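Small household brush

A small household brush is any short brush you can work with one hand, with a handle at one end and a tuft or block of bristles at the other. I'm using the loose sense of the word on this page. Dish brushes, bottle brushes, nail brushes, pastry brushes and toothbrushes all go in, and brooms stay out (they have their own page, which is much longer and which I didn't write). If you came looking for paintbrushes, go back and try the art section!

Names

People call these things whatever their parents called them. In my house a dish brush was a "scrubber" and the old toothbrush under the sink was "the little one," so I was an adult before I knew there were shops that sold something called a detail brush. The Faltico catalog, my main source for the old trade names, lists 167 brushes under eight headings, and I'd say a good third of the headings overlap. A "corner brush" on one page is a "crevice brush" on the next, with the same drawing. Marisa Grasso, who lent me her copy, has penciled question marks all over it and I agree with nearly every one.

Parts

The handle is the long part and the head is where the bristles sit. Between them there's usually a neck, thinner than the handle and sometimes bent a little, so your knuckles stay clear of whatever you're working on. The bristles are set in bunches called tufts, and a group of tufts makes the field. Trim means the shape the bristle ends are cut to: flat, domed, stepped or zigzag.

Most of the brushes I own have plastic handles and nylon bristles. Wood with plant fiber is the other common pairing, and I love the feel of it, but it does want to be stood up to dry with the head clear of the counter. Mine lives in a jam jar, handle down.

Side-facing and end-facing heads

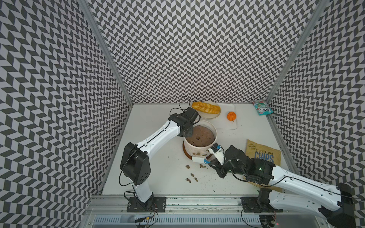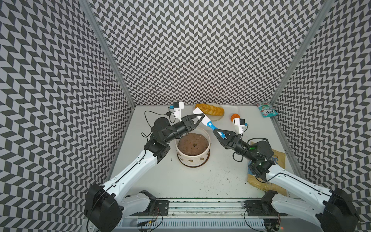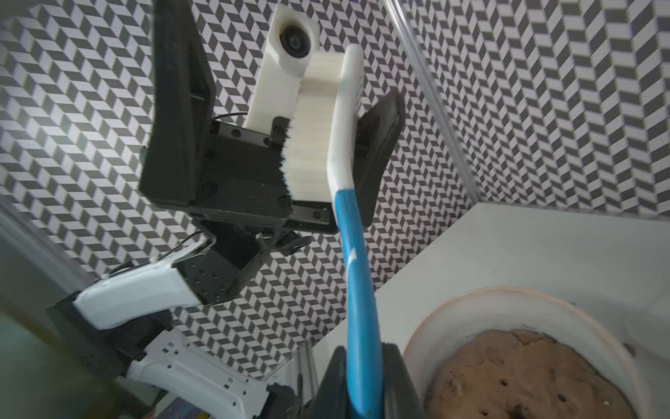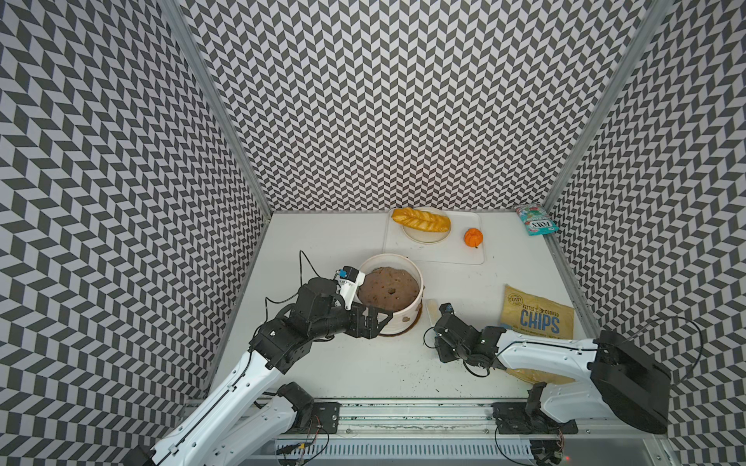 Brushes split into two big families by where the bristles point. End-facing brushes carry them straight out from the tip, like a pastry brush, and you push or dab with them. Side-facing brushes carry them at an angle to the handle, and you sweep or scrub. The toothbrush is the one everybody knows, and the blue-and-white one in the third picture shows the layout nicely: bright blue handle, white neck with its curve, and then that thick block of bristles all sticking out to one side. A head like that can lie flat along an upright surface while your hand stays well below it. The round bucket in the last picture has brown smears on the outside, down near its base, and that's just the kind of place I'd pick a side-facing brush for. With a pastry brush you'd be bending your wrist in half to get in there.

Bottle brushes are the awkward cousins. Their bristles run all the way around a twisted wire, so they face every side at once, and I've filed them separately below.

Bottle brushes

Two wires, bristles laid between them, then the whole lot twisted tight. I find it hard to believe how well such a simple thing holds together. Buy one slightly wider than the bottle. Patricio Sepúlveda wrote in to say his grandmother kept three sizes on one nail and took down the wrong one every time, and I've decided that counts as a source.

Old toothbrushes

A retired toothbrush is probably the most used cleaning brush in most homes, mine included. Good for grout, faucet bases, the groove around a jar lid, bicycle chains and the rubber seal on a blender. Cut a notch in the handle or wrap a bit of tape around it when it changes jobs, and store it in another room from the ones still in service. Soft bristles splay early on grout; firm ones last me until August if I start them in spring.

Wear

A brush is done when the outer tufts lean out past the edge of the head and won't come back after a soak in warm water. Trimming them with scissors helps for a week or two on a dish brush. On a toothbrush, don't bother, the cut ends come out scratchy.

See also: Broom; Scraper; Sponge; Pastry brush (baking); Juven pattern handle.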